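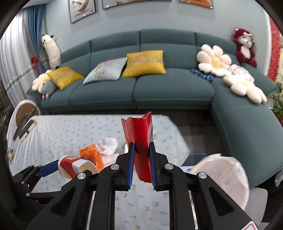 Away travel for a football squad is treated in this unit as a logistics problem with a fixed end point, the kick-off, and a set of tasks that must be finished before it. The notes cover the period from the confirmation of the fixture to the first training session at the host venue. Kit and small equipment come first, as they are packed before anything else moves. Small items are sorted by type on a covered table before they go into the trunks, and soft items such as cloths are kept apart from hard ones; an orange mesh bag on a pale blue tablecloth can be picked out from across a room, and colour of that sort is worth using when bags are assigned to groups of items. The rest of this handout assumes that sorting has been done and that a written kit list exists.

Unit 3: Moving a squad to a neutral venue

1. Terms used

Travelling party: every person whose seat, bed and meals are paid for from the team budget. This includes players, coaches, medical staff, kit staff, analysts and administrators. It does not include families or supporters, even where they use the same aircraft.

Advance party: the members of staff who arrive before the squad. In most cases this is one person from operations and one from kit.

Host venue: the stadium where the match is played. The training venue is often elsewhere and must be planned for separately.

Arrival window: the period between the squad reaching the hotel and the first compulsory activity. It is counted from the time the last coach is unloaded, which may be a good deal later than the time the first coach stops.

Hard time: a time that cannot be moved by the team, such as a flight departure, a pitch inspection slot or the kick-off. All other times are soft times.

2. Working backwards

The schedule is built from the kick-off towards the present. Students who build it forwards from the departure tend to place all of the slack at the end, where it is of least use. The order is as follows.

Enter the hard times first. Then enter the sleep periods, which for planning purposes are treated as hard. Then enter meals, counted back from training and from the match. Only after this are meetings, media duties and free time added. If a sponsor event will not fit in what is left, it is refused or shortened. It is not placed over a meal.

Transfers are entered as three separate items: loading, driving and unloading. A transfer written as a single item nearly always leaves out the loading. For a full squad with match kit, loading takes longer than most students expect, and the time should be measured at the home ground before it is used in a plan.

3. Worked case: the Nurkavville fixture

The case used throughout this unit is a post-season match played at Nurkavville on a Sunday. The team is based at Prikport. There is no direct scheduled service between the two, so a charter is used. The travelling party is 94. The journey crosses one time zone, and the temperature at the host venue is expected to be well above that at home.

The team hotel is the Triệu, on the sea side of the town. It has one large function room and several small ones. The training venue is a municipal ground inland of the hotel. Students should note that the road between the two passes the ferry terminal, and that it is slow when a boat is in.

The first draft of the schedule had the squad leaving Prikport in the afternoon and arriving after dark. This was rejected on two grounds. The evening meal would have fallen on the aircraft, where the caterer could not supply the agreed menu, and the first training session on the following morning would have come after a short night. The second draft moved the departure to the morning. This brought the squad to the hotel in time for a late lunch, a light walk and an ordinary evening.

The cost of the second draft was an earlier start. Kit had to be loaded the night before, and the trunks had to be held in a locked room at the airport. This was arranged with the handling agent. The fee for the room was charged to transport, and it should appear under that heading in your own budgets too.

4. Kit and freight

Kit is divided into match kit, training kit and reserve. Match kit never travels as a single load. At least one complete set of shirts goes with the squad and at least one with the freight, so that the loss of either leaves a set that can be worn. Boots travel with the player in cabin baggage where the carrier allows it. Helmets, shoulder pads or goalkeeping equipment, depending on the code, travel in hard trunks.

Each trunk has a number, a written list inside the lid and a copy of that list held by the operations lead. The number is painted on two faces. A label alone isn't enough. Labels come off in rain and are hard to read in a dark hold.

Medical supplies are listed apart from kit. Some items, among them pressurised cans and certain liquids, are subject to the carrier's rules on dangerous goods, and any container with a warning label should be checked against those rules before it is packed. The carrier's decision is final. Where an item is refused it is bought at the destination, and the advance party should know in which shop.

In the worked case the freight was handled by Skirnard. The contract price was 4,000, payable in the home currency, and covered collection at Prikport, customs papers and delivery to the loading door of the host venue. It did not cover delivery to the hotel or the training venue. This was missed in the first reading of the contract and a van had to be hired locally. Read the delivery clause before the price.

5. Rooms

The room list is fixed before departure and is not altered on arrival except for medical reasons or a fault in the room. Keys are put into envelopes by the advance party and handed out on the coach or at a table away from the front desk. The squad does not queue at reception.

Medical staff are placed on the same floor as the players. Coaches are placed on a different one where the hotel permits. The kit room is on the ground floor with access to a service door, and its measurements are asked for in advance. The Triệu offered a basement room reached by a lift too short for the longest trunk, and the small function room beside the kitchen was used in its place.

6. Heat and the first session

Where the host venue is hotter than home, the first session is short and is held early or late in the day. Fluids are put out before the players reach the ground. Body mass is recorded before and after training, in dry clothing, and the figures are kept by the medical staff. Coaches receive a list of players who need attention and do not receive the figures themselves.

The first session is also used as a rehearsal for the match-day transfer. The coaches take the match-day route if the stadium can be reached, park in the match-day position and unload in the match-day order. The times are written down by one person with one watch.

In the worked case the rehearsal transfer ran 13 minutes over the plan. Most of this was lost at the gate of the stadium, where the driver of the second coach held the wrong pass. New passes were issued the same evening. The match-day departure was left as planned, on the view that the cause had been removed. Whether this was the right decision is one of the questions set for the seminar.

7. Media and public duties

Post-season fixtures carry more public duties than league fixtures. There is commonly a welcome event, a visit to a local school or hospital, and a joint press session with both head coaches. These are set by the organiser and are often listed in the participation agreement. Those in the agreement are hard times. Those offered later, by letter or by telephone, are soft.

The team's own reporting should be planned as well. One person writes the daily travel report for supporters and one takes pictures. Neither should have another duty in the same hour. Reports that give the name of the hotel or the floor the squad is on are held back until after departure.

8. Common faults in submitted plans

No time given for loading. Meals placed during transfers. One person listed in two places. Freight collected after the customs office has closed. Local time and home time mixed in one column. Return travel left blank, or written as "reverse of outward".

The last of these is marked down heavily. The return differs from the outward journey in almost every respect: the kit is wet, there may be injured players who cannot use an ordinary seat, and the departure depends on a match that can run into extra time.

9. Preparation for the seminar

Bring a one-page schedule for the Nurkavville case, running from the loading of kit at Prikport to the end of the first training session. Use local time at Nurkavville throughout. Mark hard times with a line underneath. On a second sheet, set out the freight arrangements you would make if delivery to the stadium door were not available, and state who in the travelling party would be responsible at each change of hands.

Reading for next time is the chapter on return travel and the sample participation agreement, clauses on public duties and on late withdrawal.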